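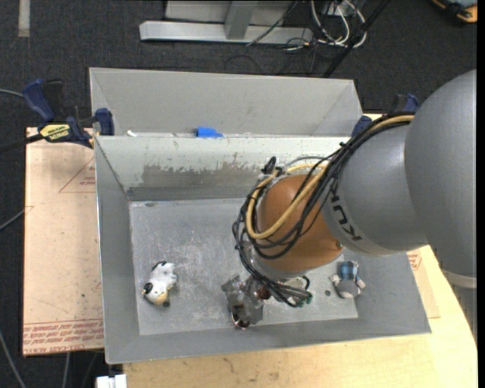
Arm over the gray bin, cables and hose looped across the orange-brown housing

Forum > Working Life > Shifts and Sleep
Thread: Switching from rotating shifts to permanent nights

wian_s
I have the choice of staying on rotation or going to permanent nights from July. Night premium would add 200 a month after tax. I'm 41, two kids in school. My wife works days. Anyone done both?

MarthinusA
Did rotation for nine years, then permanent nights for 4. Nights were easier on me. Your body gets one schedule and you can plan meals around it. I ate at 6 p.m., again at 1 a.m., and nothing heavy after that.

nmasilela
I'd say the opposite. Permanent nights only work if you keep the same hours on your days off, and with kids you won't. You end up switching twice a week anyway. I lasted one winter.

MarthinusA
Depends on the person. I stayed up until 3 on my days off and slept to 11. My kids were teenagers, so mornings didn't matter much.

nmasilela
Teenagers are a different case. His are in school and somebody has to get them there.

thulani77
Check the contract before you sign. At Clusorholm the premium was dropped from holiday pay, so the yearly figure was lower than people expected. We were told 3,854 for the year and my slips added up to 2,604. Ask payroll for it in writing.

wian_s
Good point, I'll ask. The school run is 7:40 and I'd be home by 6:30, so I could do it and then go to bed. How do you all handle daylight?

Marina M
Blackout blind plus foam tape down both sides. The blind alone lets light in at the edges. Sunglasses on the drive home help too – some people say that's a bad idea when you're tired, so judge for yourself.

thulani77
I would not wear them. I nodded off at a red light once without any help from sunglasses.

Marina M
Fair enough. Take the bus if there is one. Also put the phone in another room and tell your family which calls are worth waking you for.

wian_s
No bus at that hour. I've asked for a three-month trial with the option to go back on rotation. Waiting to hear from my supervisor.

nmasilela
Get the going back part in writing as well.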